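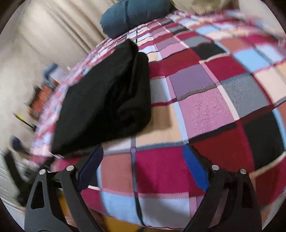 Bedroom textiles task: hand-held gripper above a plaid bedspread, with a folded black cloth between the bed's near side and the cushions.

Darkimlow Home Textiles: Data Card and Equipment Planning Notes

Maintained by: Marina Petridis, Data Operations, Manolakis Laboratory
Budget contact: Grigoris Katsaros
Status: approved for the planning round that opens in June

1. Purpose of this document

This card accompanies the Darkimlow Home Textiles collection. It describes the contents of the release and records the equipment needed to continue the work. Groups that intend to collect compatible data should read sections 3 through 6 before placing orders.

2. Contents of the release

The release holds 138 recorded sessions of cloth handling in furnished bedrooms. Tasks include picking up folded items, moving them across a bed, and laying them flat. Each session consists of wide-angle video from the camera mounted on the gripper, a jaw-opening signal, and a short text label. Sessions were recorded by trained operators using hand-held grippers. No robot arm was used for collection.

Operators did not replace the bedding or curtains found in the rooms. Patterned fabrics are therefore common, and users should expect strong color variation, motion blur, and curved lines toward the edge of the view. The dark corners of the image are part of the lens coverage and have not been cropped.

3. Equipment in use

Collection was carried out with 5 hand-held grippers of the Burnon type. Each unit has two linkage fingers with replaceable pads. Pad color is not recorded in the metadata and must not be used to identify a unit.

Spare parts are stored at the Pukholm site under the responsibility of Rafail Xenos. Requests for parts should state the unit number and the number of sessions completed since the last service.

4. Budget for the coming round

All amounts are in euros and exclude tax.

Replacement grippers and mounts: 4,000
Cameras, lenses, and memory cards: 2,000
Finger pads, pivot hardware, and cleaning supplies: charged to the general consumables line
Storage: covered by the existing laboratory agreement

The two funded lines may not be merged. A transfer between them requires written approval from Grigoris Katsaros before the order is placed. Shipping is charged to the line of the item shipped.

5. Purchasing guidance

Order pads in matched sets and keep one complete set with each gripper. Worn pads change the way thin cloth slips between the fingers, and sessions recorded before and after a pad change should be logged separately.

Lenses should be of the same model across all units. During the first round, a substitute lens was accepted in order to meet a delivery date, and Chrysanthi Kourkoulas later had to repeat the calibration for every session in which it was used. The cost of that staff time exceeded the saving on the purchase.

Quotations must list the delivery period for spare parts as well as for complete units. Suppliers who cannot provide pivot hardware separately should be noted in the comparison sheet.

6. Decision on robot arms

A proposal to purchase a robot arm for playback testing was reviewed and deferred. The present budget does not cover the arm, its safety enclosure, and the floor work required at Pukholm. Christos Tzavaras will prepare a revised estimate that includes installation and annual maintenance. Until then, groups with access to an arm may request the release for testing under the standard terms.

7. Known limitations

Lighting was not controlled.
Heavy blankets and quilts are underrepresented.
Small household objects may appear in the background without labels.
Jaw-opening values from the earliest sessions have a coarser resolution.

8. Access and corrections

Requests for access should be sent to Marina Petridis with a brief statement of intended use. Errors in labels should be reported with the session number and the time within the recording. Corrections are included in the next scheduled release, and the previous version remains available for comparison.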